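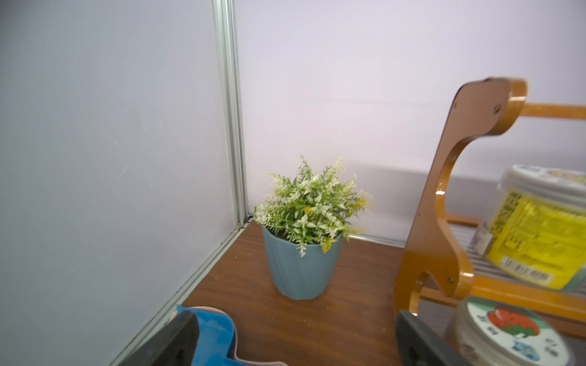
Fake plant, blue-gray pot, zero watering required.

So I've been trying to get out of my apartment in Lerton with my full deposit, and I have opinions now. The walkthrough is in June and I started getting ready way too early, partly because my last place (over in Fenwood, never again) kept 60 dollars for "general cleaning" and I'm still mad about it.

The first thing I did this time was dig out the move-in checklist. I'd signed it without reading, of course. Two of the closet doors were marked as fine and they were absolutely not fine, they've been off the track since day one! I emailed the office and they were pretty nice about it, but I should have done that in the first week.

Then there's the oven. I spent about 3 hours on that oven. Baking soda paste overnight, wipe, swear, repeat. The racks went in the bathtub with dish soap and hot water and came out looking better than they did when I moved in, which annoyed me a little.

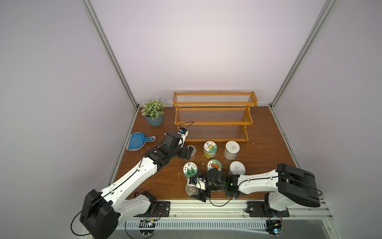 My lease says "broom clean," and I had to look that up. As far as I can tell it means swept floors, no trash, nothing left behind, and not a whole lot more than that. My office wants more (they sent a list, it has the window tracks on it, who cleans window tracks). But for the sweeping part you really don't need anything fancy. A plain plastic dustpan like the blue one up there and a decent broom will get you through a one-bedroom. I'd skip renting the big carpet machine until you've asked if they're replacing the carpet anyway. Mine are! Saved myself a trip.

Nail holes are still on my list. I've got five in the living room and a tub of spackle from 2 apartments ago that may have turned to rock. 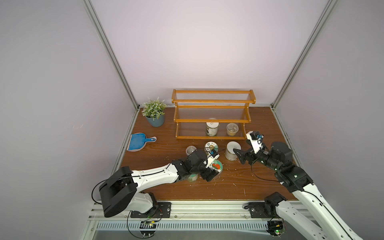
A can and a lidded cup on the bottom shelf, nothing up top.

Next up is the fridge, and I'm putting that off until the mustard is gone. If anyone has gotten a deposit back from the Plandton buildings, tell me how picky they were about the blinds, mine have one bent slat and I can't decide if it's worth replacing the whole set.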